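Ticket: Fakden pistol venting gas on fill
Opened August 2023, status: open

Hi Drorkier support! My Fakden blowback has started hissing from the fill valve every time I gas it up, and it's driving me nuts. I've had it since October and put roughly 2000 BBs through it with no trouble at all.

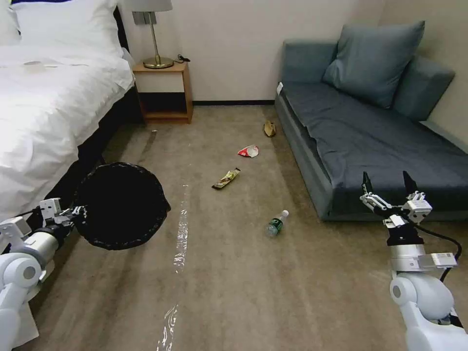 Bed, nightstand and lamp

I tried 4 mags. Three are fine, so I'm pretty sure it's the one valve -- that mag dumps everything in a minute or so. I put a few drops of silicone oil down the valve, left it overnight and filled it again upside down. Same hiss! Gas is the ordinary 134a from the Harnumstead shop, same can for all of them. 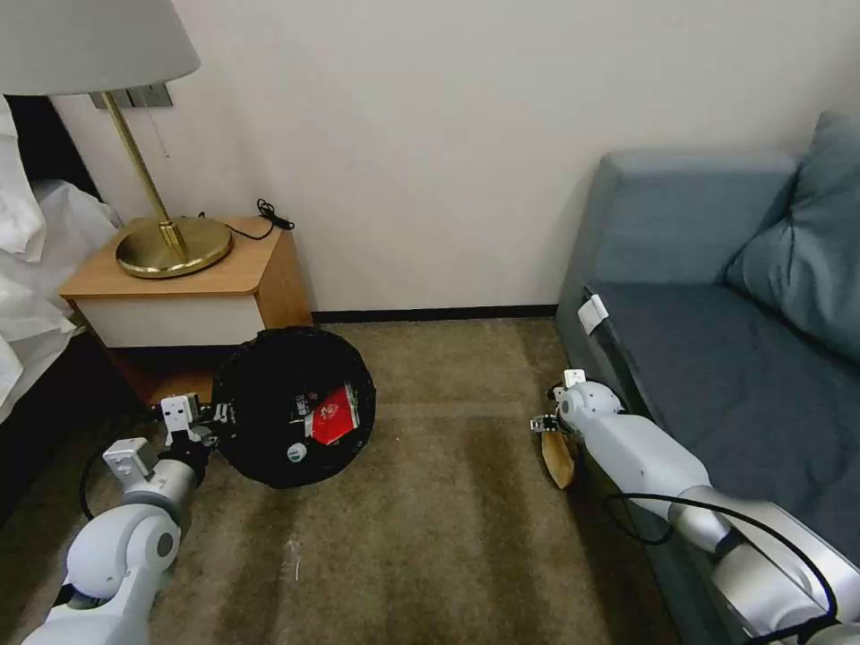
Lamp on the nightstand

Then I swapped in a Van Acker fill valve (part 147 on their list) and it got better, but now it leaks from the base plate instead. I snugged the screws down and didn't want to go any harder in case I strip them. Do I need a new gasket, or is the mag done for?
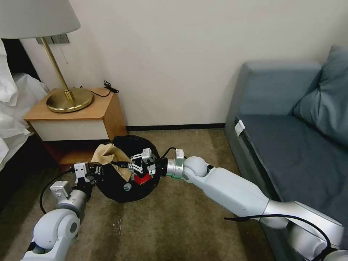

Drorkier Support: Thanks for trying the valve first. A base plate leak is nearly always the gasket, so please empty the mag completely before you open it, then check the rubber for a flat spot or a nick. We can mail you a new one if you reply with your order number.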